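Small-town libraries should stop charging late fees. All of them, not just on kids' books. I've been saying this since August and Dennis Makori at the branch desk is sick of hearing it, so now it goes in writing.

Start with the money. Our branch took in 1,744 dollars in fines last year. Sounds like something. Then you ask what it costs to mail the notices, keep the card reader going, pay a person to stand there and argue over a picture book. Nobody on the board had that number when I asked. Nobody had even tried to work it out.

And who pays? Not me. I drive past the place twice a day, I can drop a book off in my slippers. It's the family with one car and two shifts. Fifteen dollars on the account and the card locks. So the kid doesn't come back in, and the books don't come back either. Everybody loses, for 15 dollars.

Despina Karras wrote in to say fines teach responsibility. Fair enough, she ran a classroom for 18 years and I didn't. But teach who? A locked card teaches a ten year old that the libary is a place where you get in trouble. I had one of those cards. Stayed away until I was grown.

The other argument - people will just keep everything. Some will. So bill them for the book after a couple of months, full price, and wipe the bill when it comes back. That's a replacement charge and I have no problem with it. The daily dime is what I'm against. It punishes the person who is late and honest exactly as much as the one who doesn't care, and the one who doesn't care never pays anyway.

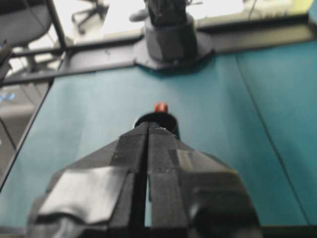
So what happens to the fines already on the books? Wipe them, all 599 accounts, on the same Monday the new rule starts. Put a sign in the window. Put it in the school newsletter too, in every langauge the school prints.

The board votes next month and there's a comment period first. Go, or send a note to the front desk, two lines is plenty. Hanane Bouzid is collecting them in a folder and she'll read them out if you can't make it.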